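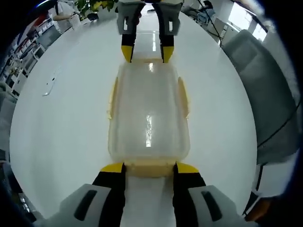 Speaker notes: Can machines do the chores yet?
Clerngate meeting, August. Allow 11 minutes, with questions afterwards.

**Opening (slide 1)**

Good afternoon. The question put to Prandeck by the organisers was whether a machine can yet be trusted with ordinary household and shop-floor chores. The short answer is that it can be trusted with a few of them, under supervision, on a good day. The rest of this talk is concerned with what lies between that answer and the one our members would like to hear.

*Pause. Ask how many in the room have a machine at work that handles loose goods.*

**What we mean by a chore (slide 2)**

For the purposes of the Lostix study, a chore is a task which an adult can do without instruction and would rather not do. Clearing a table is a chore. So are filling a tray, putting away a bag of small items and moving a plastic box to a shelf. Welding a car body isn't a chore, and machines have done it well for decades. The car body arrives in the same place every time. A lunch box does not.

**Why plain objects are hard (slide 3)**

Clear plastic deserves particular mention. Light passes through it and bounces off it, and a camera may report the table beneath in place of the box. A thin wall also bends when squeezed. A person allows for this without thinking. Two grippers holding a box by its short ends must agree on how hard to press, and must go on agreeing while the box is moved.

Trays bring a further difficulty. A block in the middle of a tray can be reached from above. 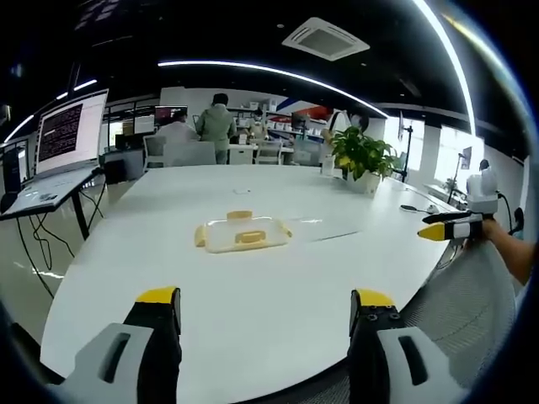
A block resting on the rim is a different matter, as a small push may send it either way. Our assessors therefore score rim cases separately. Members who have seen earlier versions of the score sheet should note that the two were formerly added together, and the older results look kinder than they should.

**Results to date (slide 4)**

*Read the figures slowly. They are on the handout.*

- Attempts in the Lostix study so far: 590.
- Completed with no help from a person: 237.
- Attempts still to be run before the study closes: 100.

An attempt is marked as failed if a person has to step in at any point, even to straighten a tray. Some members consider this harsh. The Hauksdóttir workshop, which scores its own trials, allows one correction per attempt, and its results should not be set beside ours for that reason.

Speed is left out of the table on purpose. We shall report it when the remaining attempts are finished.

**Soft packaging (slide 5)**

Bags remain the weakest area. A bag has no fixed shape, and its contents shift when it is lifted. The machine must find a place to grip which is bag and not contents, or else grip both firmly enough to hold and gently enough to do no damage. We can't at present recommend unattended handling of bagged goods.

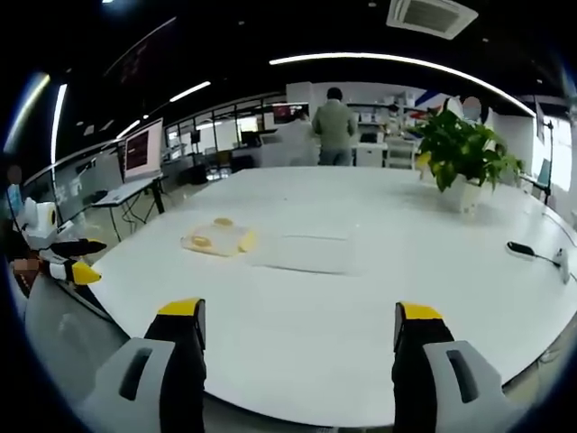
**Advice to members (slide 6)**

1. Begin with rigid items that arrive in a known position.
2. Keep a member of staff within reach of the stop button.
3. Ask any supplier how a failed attempt is defined, and obtain the answer in writing.
4. Budget for setting up again whenever packaging changes.

**Questions**

*If asked about home use:* Prandeck holds no view on a date and the speaker should not offer one.

*If asked about jobs:* refer to the Clerngate staffing paper. Copies are at the desk by the door.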